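From: Ismael Andrade
To: Kerkia Seed Swap list
Date: 7 August 2025
Subject: Re: Boxes for the November swap, and the bean question

Hello everyone,

Thank you, Ngân, for getting this going while the rest of us were still picking tomatoes. I'm pasting in the part of your note I want to answer, for those who joined the list after it went out.

Ngân Đàm wrote:
> Last year the beans came in every kind of envelope you can think of,
> and by noon the pole beans and the bush beans were all mixed up on the
> same table. Could we agree on one way to sort things before people
> arrive? Also, does anyone know if the Prantl beans are still good? I
> have a jar from Dariusz with no year on it.

First, the sorting. I'm all for it, and I think the simplest thing is one plain open box per kind, with the name on a card standing in front. I would much sooner reach into a box than shuffle through a pile, especially with cold fingers, and it gives people who come late a fair chance of finding what they came for. A dark box with straight sides is the style I have in mind. Lids only get lost or sat on. 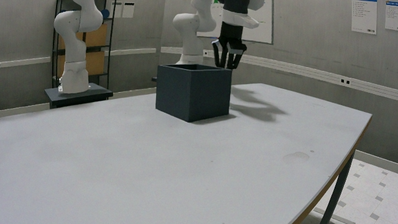
Source: Prurkora picture pages, used with permission

Please don't go out and buy anything. I have a few boxes at home that will do, and Aisyah Mangundap has offered more from her sister's shop. If you have sturdy ones you could lend, write your name on the bottom and let me know the size. Shoe boxes are fine for lettuce and herbs, but beans and squash seed get heavy and want something that won't bow in the middle.

Now the beans. Dariusz Głowacki wrote to me separately (he is having trouble posting to the list again, so be patient with him) and he thinks the jar is from the summer before last. Bean seed kept cool and dry will often sprout well for three years or more, so I wouldn't throw them out! What I'd do is a paper towel test. Lay ten beans on a damp towel, roll it up, slip it into a plastic bag left a little open, and keep it on top of the refrigerator for a week or so. If eight or more come up, put them out at the swap as they are. If it's closer to five, put them out anyway but write "sow thickly" on the card. I have grown Prantl for years now and it is a forgiving bean - my first row went in far too early, sulked for weeks, and still gave us enough for soup until Christmas.

While I'm on the subject, could we all please write the year on our envelopes? I went through my own drawer last night and found 757 envelopes, which my wife says is a sickness, and almost 69 of them had nothing on them but a name. One just said "good one." I have no memory of it. I'm going to plant it in the spring and find out.

For small seed, folded paper inside the box works better than plastic, at least in our damp falls. Lettuce and onion are the ones to watch for age. Onion in particular is hardly worth passing along after its second winter, so if you have old onion seed, sow it thick in a tray for your own kitchen and bring something else.

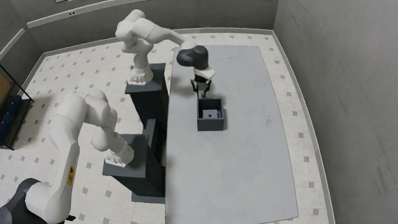 Two robot arms beside a table with an open box

A few other things before I let you go. Ambros Mayrhofer would like to trade Gundent squash seed for any short-season melon, and he asks me to say that his squash grew near a neighbor's pumpkins and may have crossed. I think that's good of him to mention. Anyone who saves squash should either pollinate a few flowers by hand and tape them shut or say on the card that they didn't. Most of us don't mind a surprise so long as we know one may be coming.

We still need two people to help set out the tables in the morning, and two more to stay after and sweep. I'll do the coffee again. Last time it was too weak, I heard about it from several of you, and I promise to do better.

Ngân, if you could post your list of kinds when it's ready, I'll make up the cards from that. Spellings too, please, for the ones that came from family. I'd like to get them right.

Warm wishes to all, and don't let the zucchini get away from you,

Ismael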